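Bustamante Street bakers share the secrets of a good reheated roll

Saturday mornings at the Flerano community kitchen tend to start slowly, with coats over the backs of chairs and somebody hunting for the good scissors, but last weekend the place was humming well before 10. The first of the fall bread mornings had drawn 28 people, a very happy surprise for a gathering that was announced on one sheet of paper taped up at the Emon bakery, and they came with their sweaters pushed up to the elbows and plenty of opinions about butter.

The subject was a modest one: what to do with yesterday's bread. Esperanza Bravo has baked for the neighborhood for longer than she cares to say, and she believes a good roll deserves a second chance. She began with the spiral kind, wound around and around like a little horn, and talked everyone through warming them in a small toaster oven with the rack in the middle and the heat kept low. Five minutes is usually plenty, she told the group, and if you can smell them from the hallway you have probably left them too long (she admitted to doing this herself, more than once, while on the phone with her sister).
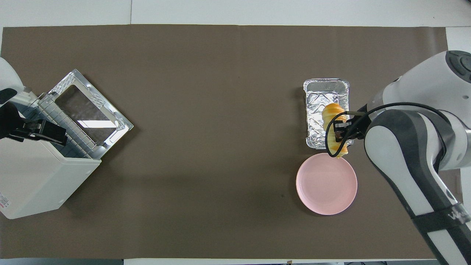

She is also a great believer in the foil tray. Rolls can go into one side by side, with a little room between them, and the high edges keep the crumbs and any stray sugar from ending up all over the counter. When it comes time to serve, she likes a plain plate in a soft color, one roll to a person, and brown paper spread over the table so that cleaning up is a matter of folding the corners in and shaking the whole thing out over the trash.

Maximiliano Aguirre, who runs the Trivow hardware store two doors down and came mostly for the coffee, asked whether a microwave would do just as well. It was a fair question and it got a very long answer! The short version is that a microwave makes the inside soft and the outside chewy, and that you had better eat the thing right away. He went home with two rolls in a paper bag and a promise to try it the other way.

A jar by the door brought in $980 over the morning, thanks in large part to one very generous envelope, and the money will go toward new baking sheets and a second set of oven mitts for the kitchen. The next bread morning is planned for November and will be all about cornbread. There is no charge to come, children are welcome with a grown-up, and anyone with a favorite family recipe is asked to bring a copy for the binder. Doors open at 9:30, and the coffee should be ready by then.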